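In praise of the slow bus

I have been taking the bus from Ashby into town for the best part of my working life, and I'd like to put in a good word for it while it's still running. It stops at every lamp post, or feels as if it does, and it goes all the way round by the old dairy when there is a perfectly good main road. My neighbours drive and are home long before me. I don't mind a bit!
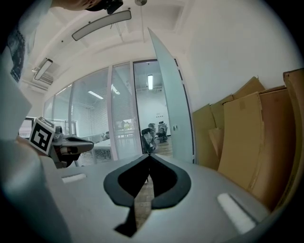
What I get for my trouble is 50 minutes in which I am no use to anyone. I read (two chapters, if the heating isn't making me drowsy), or I look into people's front gardens and see whose daffodils have come up in March. You can't do that from behind a wheel, or you shouldn't.

Now there's talk of a faster service that would skip the villages altogether, and I do understand why people want it.

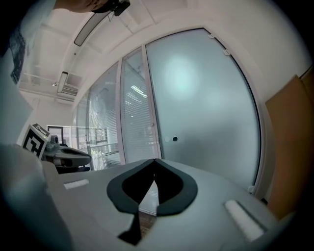
But a bus that misses out the villages is no good to the people who live in them, and plenty of those people have no car and a long walk to the nearest shop. So by all means run a quick one in the mornings, and let the slow one carry on behind it. I'll be on it, upstairs at the front if I can get the seat.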